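About us

Home
What we do
Kit hire
About us
Contact

Rillico started with two people and a hand gripper that kept falling apart. We now make and hire out hand-held gripper kits, and we go out and do the recording work ourselves if you'd sooner not. Small firm. Still mostly two benches and a kettle.

Most of our customers are teams teaching robot arms to do household jobs. They need someone to do the job by hand first, many many times, with a tool that moves the way the robot's own fingers will. So that's what we sell — the tool, the training, the tidy files at the end.

What's in a kit

The Jetex is our standard hand unit. One handle, one pair of fingers, one camera. Comes in a hard case with spare pads, two charging leads and a printed card with the set-up steps (please read the card). Hire is by the week, 168 hours from the time you sign for the case. We don't quibble over an hour or two at the end, but do ring us.

The Thakur is the bench stand that goes with it. Holds the unit while it charges and gives you a fixed spot for the start-of-day check. Not everyone needs one. If you are moving from room to room all day, leave it off the order.

Where we work

Real homes, mainly. We have a list of 29 households who let us in for a morning or an afternoon, and we work with whatever they own and wherever they keep it.

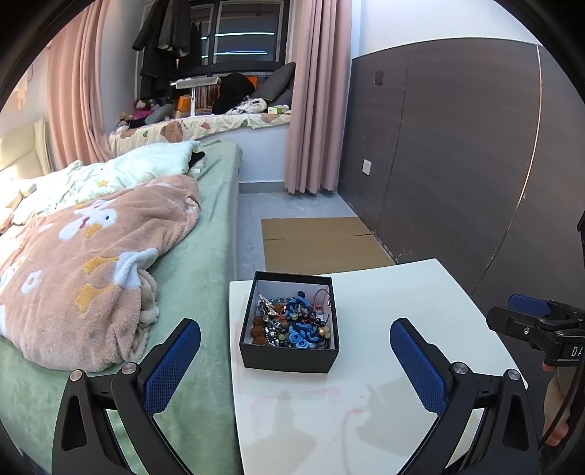 Small objects are what we get asked for most and they are the hardest to do well. Cups and boxes, fine, anybody can get a clean grasp on a cup. Bedroom bits are another matter. A jewellery box with a bangle, a bead bracelet and blue hair ties all in a tangle asks a lot more of the fingers, and of the person holding them, and it's the sort of job where the textured pads earn their money. We quote these by the hour and not by the piece becuase it's only fair.

Our own rules

Session length is 50 minutes at most, then a proper break. Tired hands make bad recordings. Nothing gets moved in a home without asking. Every household gets to look through the recordings before they leave us, and can say no to any of it.

Pads get changed between homes. Handles wiped down. Lens checked before every session and again after lunch, after a bad week in November when we didn't.

Support

Every hire includes a first call to get you going, usually done in under half an hour. After that it's email. Each account gets one main User and as many extra logins as you like, but only the main User can book, extend or cancel. Sorry, we know this annoys people, it's on the list to sort out.

Spares go out same day if you ask before 2pm. Finger pads come in packs of 7, small screws in a bag, handles to order only.

Working with us

We take on recording staff when there is enough work. You don't need a robotics background. Steady hands, patience, happy to be polite in other peoples kitchens — that's most of it. We train you on the Jetex over a few days and you're paid for those days.

For hire prices or a visit, use the contact form and tell us which rooms and what sort of objects. A rough list is fine.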